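**Subject:** Re: [Uro-list] Lace swap and the Nellwood re-release
**From:** Judit Pap
**Date:** Nov 13, 2025

Hi all,

Sorry for the slow reply, I've been reading this thread on my phone in snatches and it deserved a proper keyboard. I'm quoting the part I want to answer and trimming the rest so the digest people don't get it all twice.

> I got my pair of the Nellwood lows last week and I'm torn. The color is
> lovely, that dusty plum with the cream midsole, but the suede feels
> thinner than on the first run and the tongue slides to the outside
> after ten minutes of walking. Did anyone else's do this? Also, they
> run long on me. I'm a 9 in everything from Drista and there's a good
> thumb of space in front. Is it worth sending them back for a half size
> down, or do I just put in a thicker insole? And last question, who did
> the waxed laces in the August newsletter, and do they come in a
> sensible length?

First, congratulations on getting a pair at all! I sat there with the page open and a cup of tea and by the time I had typed in my own address correctly they were gone. I ended up with mine through the shop in town, which had held a few back for people who came in on foot, and I've been wearing them nearly every day since.

The tongue: yes, mine does it too, left shoe only. On the first run there was a little stitched loop halfway up that you fed the lace through, and on these the loop is still there but it's cut so narrow that the flat laces bunch up in it and most people skip it. Take the flat laces out, put in something round, and go through the loop. That settled mine completely. If you really love the flat ones, you can run them through folded in half, but it takes patience and a crochet hook (I'm not joking, the small one from my mother's sewing box).

The suede: I put my two pairs side by side on the hall floor and I do think the new one is a bit thinner at the toe, though the nap is longer, so it looks plusher in the hand than it feels on the foot. I don't mind it as much as you do, I think. The first pair took me most of a summer to soften and gave me a blister the size of a coin, and these were comfortable on the walk home. What I'd watch is the heel. The lining there is a knit instead of leather, and knit linings and I have a long unhappy history – I drag my heels, my whole family does. I've already put a small patch of moleskin on each side.

Sizing is the one where I'd disagree with the advice further up the thread. Please don't go down a half size just for the length. The last is longer in front but it's also narrower across the ball, and if you drop down you'll feel that before you feel anything else. I take a 9 as well and I kept the 9, with a cork insole under the one that comes in the box. If you have a really narrow foot, ignore me and exchange them. The shop gives you 14 days, and they're kind about it as long as you've stayed on carpet.

As for the laces, those were from Tkachuk, and the newsletter got the lengths muddled, which was partly my fault for not reading the proof. For the lows with seven pairs of eyelets you want the middle length. The short ones will technically close the shoe, but you'll be tying a bow the size of a housefly. Wax them again yourself after a month or two; an ordinary candle stub is fine, and go lightly on the pale colors.

I'm pasting the swap page from the newsletter here, as several of you said the attachment wouldn't open.

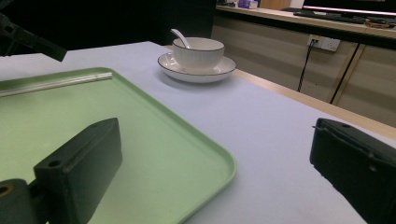 Page 13

**Lace and insole swap, winter round**

Bring or mail anything clean and unworn, or worn once. Laces should be tied in a loose bundle with the length written on a tag. Insoles go in pairs, please, with the size marked on the underside in pencil. We can't take loose eyelets or dubbing any longer after what happened to the box last time. Closing date for mailed parcels is the 21st.

- Round waxed, middle length: plenty, all browns and one green
- Flat cotton, long: cream and navy only
- Cork insoles: sizes 8 and 9, more wanted in small sizes
- Spare Drista tongue pads: two sets, first come

If you'd like the green ones, write to me directly and I'll put them aside, they do look wonderful against the plum. And if anybody has worn the Nellwoods in real rain yet, I'd love to hear how the dye held up, particularly on light socks. Mine have only seen drizzle so far and I'm too fond of them to go looking for puddles.

One more small thing – whoever asked off-list about the Uro high-tops with the side zip, I've lost your message somewhere in my inbox. Please send it again, I do have an answer for you and it's a cheerful one!

Warmly,
Judit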